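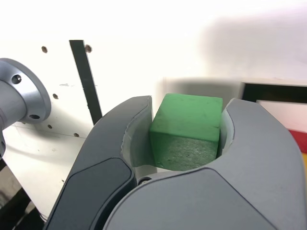
Block set care, part 3: cleaning and touching up
By the Stesell help desk, updated in January

Wooden blocks get knocked around, and I think they look better for it! Before you clean anything, look each block over in decent light and decide what you're dealing with. Faint scratches and small pale specks, like the ones on the front of the green cube, are just surface wear and you can leave them alone. A raised splinter is another matter, so go to step 4.

1. Tip the blocks out onto a dry towel.
2. Wipe each face with a barely damp cloth (I use old T-shirts), going with the grain.
3. Stand them apart and let them air-dry for 12 hours.
4. Sand any splinter lightly by hand, then wipe off the dust.

CAUTION: Never soak the blocks or put them in the dishwasher. They swell, and the paint lifts at the corners.

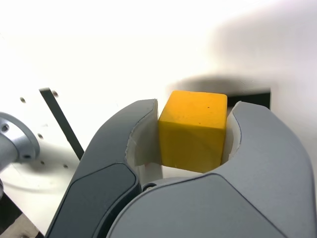
Fig. 5. Yellow cube with a small dark mark.

5. Little dark marks show up most on the yellow ones. Try a soft pencil eraser first, with short strokes and not much pressure.
6. Still there? Dab on a bit of Cernley touch-up paint, thin as you can, and give it a full day before anyone plays with it.

Note: one pot does roughly 49 small touch-ups, so don't go buying two.

Filed under: Toys & Play > Care Guides
© Stesell | Contact us | Back to top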